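当サイトではサービス向上のためCookieを使用しています。閲覧を続けると、Cookieの使用に同意したものとみなされます。

モットデール大学の祈祷室、10月からの予約制について

kawabe_m
モットデールの大学に通っている者です。学生会館2階の祈祷室が10月から予約制になると掲示が出ました。今までは開館中なら誰でも入れて、混んだら譲り合う形でした。
掲示の内容は次のとおりです。
・利用はオンライン予約のみ、1枠30分
・団体利用は週3枠まで
・飲食は隣の談話室で
・香、ろうそくは禁止(従来どおり)
うちは小さい聖書研究会なので枠が取れればむしろ助かるのですが、金曜の昼はムスリムの学生が大勢来るので、30分枠でどうするのか気になっています。他の大学で予約制にしたところがあれば、どう運用しているか教えてください。

sabo_ten
前の職場が別の大学の学生課で、祈祷室の担当を4年やりました。予約制は団体には良いのですが、個人の礼拝にはかなり相性が悪いです。礼拝の時刻は日によって動くので、一日の中で何度も枠を取り直すことになります。
うちは結局、部屋をカーテンで仕切って、奥だけ予約、手前は予約なしにしました。苦情はだいぶ減りました。

Rulevby
予約制に賛成です。坐禅の会で使っていますが、始めて10分で人が出入りするのが毎回で、静かに座れたためしがない。30分でいいから占有できる時間がほしいです。

kawabe_m
>sabo_ten さん
仕切るのは良さそうです。ただ部屋が狭くて、靴を脱ぐ場所を入れるとほとんど残りません。広さはどのくらいありましたか。

sabo_ten
教室の半分くらいでした。狭いなら時間で分ける手もあります。午前は予約なし、夕方は団体、のように。

mizuhiki
横から失礼します。宗教学の院生です。
この掲示、「祈祷室」と書いてあるところと「静修室」と書いてあるところが混ざっていませんか。どちらの名前にするかで使える人が変わるので、予約制より先にそこを決めるべきだと思います。去年の学生アンケートの自由記述でも、無宗教だけど一人で静かにしたい、という希望がけっこうありました。

Rulevby
無宗教の人が昼寝に使うのはやめてほしい。実際寝てる人いますよ。

mizuhiki
寝るのと静かに過ごすのは別の話だと思います。坐禅も外から見たら座っているだけなので、見た目で判断し始めるときりがないです。

Rulevby
それは失礼な言い方では。

mizuhiki
言葉が足りませんでした。坐禅を軽く見たつもりはありません。利用の目的を誰かに審査させるような仕組みは避けたい、という意味です。

Rulevby
わかりました。審査は自分も嫌です。寝袋だけ禁止にしてくれればいい。

Kalia
留学生会の者です。日本語が変だったらすみません。
金曜の集まりの件は、留学生会でも話しました。世話役のンナムディ・エゼアニ(Nnamdi Ezeani)さんはキリスト教徒ですが、ムスリムの学生の分もまとめて学生課に質問を出してくれました。回答は「金曜の昼だけは枠を続けて取ることを認める方向で検討中」だそうです。まだ決定ではありません。
それから、来る人の数を学生課は20人くらいと思っていたようです。実際は100人前後になる週もあります。そうなると祈祷室では無理なので、体育館の2階を借りる案も出ています。体育館は1回2,000円かかります。これを誰が払うかで止まっています。

okusato
2,000円は高くないと思うけど、毎週となると学期で結構な額になりますね。サークル補助は宗教団体には出ないんでしたっけ。

Kalia
出ません。規則で「布教を目的とする団体」は対象外です。私たちは布教はしないと説明していますが、まだ返事がありません。

kawabe_m
うちの研究会も同じ規則で断られました。ただ、談話室でやっているお茶の会のほうは「国際交流行事」として申請して通っています。中身はほとんど同じ顔ぶれで、聖書は開かず、宗教の話は聞かれたらする、くらいです。

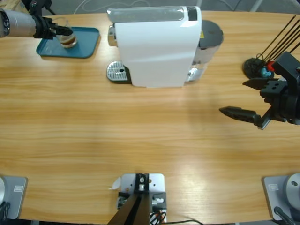
木目のテーブルと白いカプセル式コーヒーマシン

お茶の会の参加者は毎回ばらばらで、断食の月は日没後に時間をずらしました。申請書には行事の目的と参加資格(誰でも可)を書くだけです。礼拝そのものをこの名目で出すのは無理だと思いますが、体育館の件で相談する窓口は同じなので、一度行ってみる価値はあると思います。担当はガッティさんという方です。

okusato
名目を変えて通すのはどうかなあ。あとで問題になったとき、他の団体まで調べられますよ。

kawabe_m
隠してはいません。主催が聖書研究会であることは申請書に書いていますし、ガッティさんにも口頭で確認しました。

okusato
それなら失礼しました。書いてあるなら問題ないですね。

sabo_ten
元担当の立場から一つ。施設使用料の免除は、補助金とは別の規則になっていることが多いです。補助が出なくても、学生の生活支援という枠で使用料だけ免除できる場合があります。「施設貸付規程」のような名前の文書を探してみてください。免除の条文はたいてい後ろのほうにあります。

Kalia
ありがとうございます。規程を見つけました。第9条に「学長が特に必要と認めた場合」とあります。エゼアニさんに伝えました。

mizuhiki
学長決裁だと時間がかかりそうですね。10月に間に合わない場合、最初の数週間はどうするか別に決めておいたほうがいいかもしれません。中庭は屋根がないし。

Kalia
最初は2回に分けて祈祷室を使うことも考えています。ただ、2回に分けると授業に遅れる人が出ます。

Rulevby
金曜の昼の前後、坐禅会で枠を取る予定でしたが、うちは夕方に動かせます。会の人に聞いてからになりますが。

Kalia
とても助かります。エゼアニさんから直接連絡してもいいですか。

Rulevby
どうぞ。メッセージ機能で送ってください。

kawabe_m
学生課の説明会は17時から、会館1階だそうです。日にちは掲示が出たらまた書きます。部屋の名前の件と、個人利用の時間帯を残せないかという件は、私のほうで質問票に書いておきます。他に入れたい項目がある人はここに書いてください。

mizuhiki
靴箱を増やせるかどうかもお願いします。今、廊下にあふれています。

Rulevby
寝袋。

kawabe_m
両方書きました。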